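Print this thread | E-mail this thread

Shipping seedlings in October, anyone?

prado_pots
I've got pepper starts to mail to a friend in Flundville and last time half of them cooked or froze, not sure which. What do you all pack with? I'm leaning toward foam again.
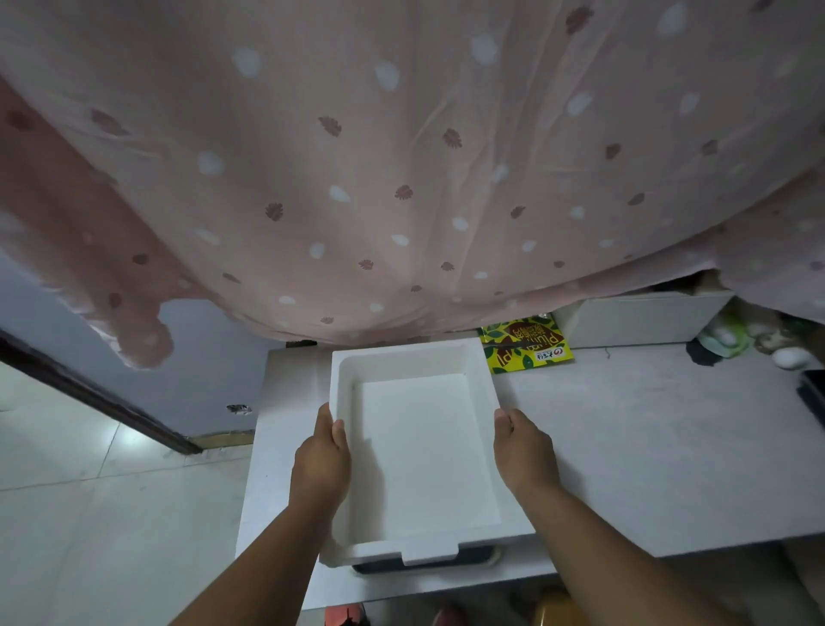 The tray, still empty

Tsz-kin Mak
Foam's fine, but the heat packs are what kill them! I put 2 in a box once and got soup. Go without unless nights are really cold.

Pesomura
Disagree. 200 plugs mailed last fall, one pack each box, taped to the lid, barely lost any. Wrap the roots in damp newspaper and skip the plastic bag.

Eskil Söderlund
No bag?? The paper dries out by day two. Bag the roots, leave the tops open. I will die on this hill.

prado_pots
OK so bag or no bag, you guys are killing me, lol. I'll try both ways and see. Also thinking of a pink curtain like this for the south window, the peppers I'm keeping get scorched every afternoon.
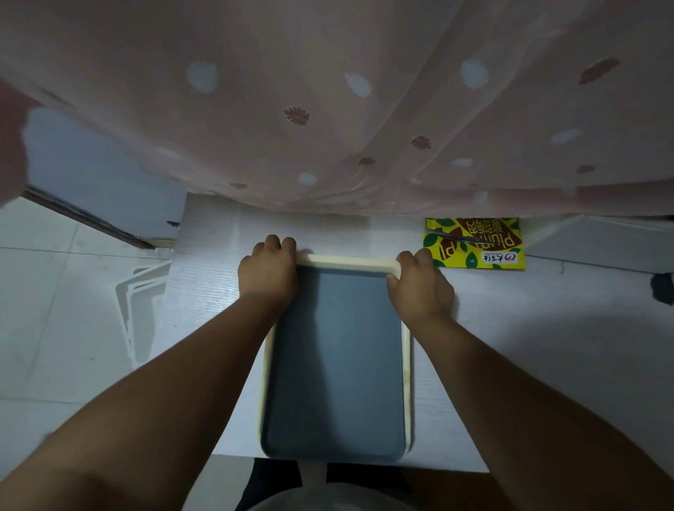
Leaf print, pretty sheer

Pesomura
Cute, but get proper shade cloth. Allent sells it by the yard.

Tsz-kin Mak
Sheer is plenty for peppers. They like sun!

Contact us | Copyright Flundville Growers Board | Back to top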